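About Us

Welcome to Dukulside, and thank you for stopping in to read a little about who we are. We sell metal bins and the tables to put them on, mostly to people who run small shops, parts rooms and packing areas, and we have been doing it from the same building in Tilton long enough that some customers now send their kids in to pick up the order.

The business began with Junpei Kaneko and a load of 262 used bins he bought from a warehouse sale without having anywhere to keep them. He put them in his driveway, then in his brother-in-law's driveway, and spent most of that October scrubbing, straightening and selling them off the back of a truck. People kept asking when he'd have more. The first shop had 2 rooms and a very drafty door — we still talk about that door — and when the place next to it came open we took that too.

These days we carry new bins as well as used ones. The Nevulard is our deep bin, for bulky parts and anything you'd like to keep from rolling off onto the floor. The Raju is the shallow one, easier on the arms if you are sorting small hardware all day. Both come in gray, and we'll happily talk you through sizes over the phone if you're not sure what will fit on your bench. Bring us a measurement of the tabletop and the height of the tallest person using it, and we can usually get you sorted out in one visit.

We have always had a soft spot for bins that get used hard, and we'd like you to know what you are buying. Paint wears and corners get knocked, and after a while the bottom of a bin will tell you a good deal about what has been put in it. Look at the gray one on the light wooden tabletop, with its tall, sloping walls and the scuffed, worn patches across the metal floor. Wear like that doesn't bother us, and we price our used bins with it in mind. If you have old ones of your own stacked up in a corner, bring them by and have a cup of coffee while we look them over.

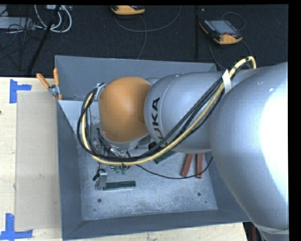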